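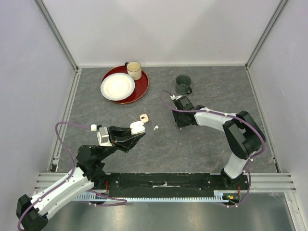
March, bench notes, started 7:40 a.m.

Wirnside job, continued. Grey granite upright, Pakine stock, polished face, rock-pitched sides. Inscription as approved runs to 206 characters with spaces. The old layout guide on the wall says we get uncomfortable past 150 on a stone this width, and the guide is right. I'm uncomfortable.

Ran the stencil at 28 mm cap height for the names and 21 mm for everything else. The verse fits if you don't mind it touching the dates. Dropped the leading a hair and moved the dates up under the surname, where they should have been in the first place. Printed on paper at full size and taped it to the stone. Better. Still looks like a bus timetable from across the yard, but a bus timetable with decent margins.

Note for whoever cuts the next one: the layout program has updated itself again and lost our kerning table. "AV" and "TA" come out with a gap you could park in. I've fixed them by hand in this file only. The backup table is on the office machine under "kerning old old USE THIS".

Blasting. Test letters on the offcut first, two passes, moving at the usual pace. Depth good on the verticals, shallow in the serifs. Slowed down, third pass, serifs came up. Stencil lifted at one corner of the offcut where I hadn't wiped it properly, which is what offcuts are for. Wiped the real one twice.

Paint: the black litho we have open is going stringy. Up to 2,000 letters from a tin, according to the lid. We have never got anywhere near that, though I suppose the lid isn't counting what ends up on the apron. Opened the new one. Old tin kept for the undersides of things.

Echevarría bronze came back from the foundry mid-morning. Casting is clean, border crisp, no pits that I can find with a fingernail. The accent on the second-last line is there and pointing the right way, so that's one up on the last two. Background is a shade browner than the sample chip. Held it up in the doorway and then under the fluorescents, and got two different opinions from the same pair of eyes. Leaving it until it's been lacquered before I start a fight.

Then the wording question, which has been sitting in this book since January. The draft from Grarnier has "passed away" on the plaque and "died" on the matching stone. Both are going on the same plot, about a metre apart. I've emailed twice to ask whether the family wants them to agree. We cut what we're given, but I'd like to be given it on purpose.
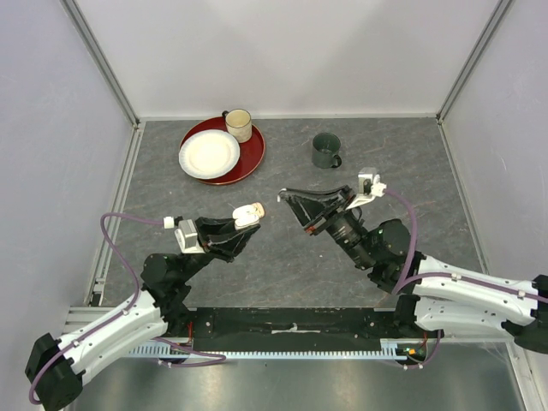

Grarnier rang back after lunch to say that it was deliberate, the two halves of the family had each chosen a word and neither was budging, and could we please stop asking. Also could the plaque be a touch smaller than the stone's inscription panel, "but not so anyone would notice."

Fine. Written on the job sheet in capitals: WORDING DIFFERS, INTENTIONAL, DO NOT FIX. Someone here will try to fix it. It may well be me.

Afternoon on the Wirnside base. Two dowel holes drilled, second one wandered slightly and needed opening up. Dry fit okay. Cemetery office wants the foundation form resubmitted with the new plot numbering, the third colour of form this year. Sent the green one.

To do:
Peel the Wirnside stencil and touch up the full stop after the verse
Lacquer the Echevarría plaque, then compare with the chip, outdoors
Order blast media, we're into the sweepings
Copy the kerning table somewhere sensible
Ask Pakine why the last slab arrived with someone else's measurements chalked on the back

Compressor off at 5:10. Drained it this time.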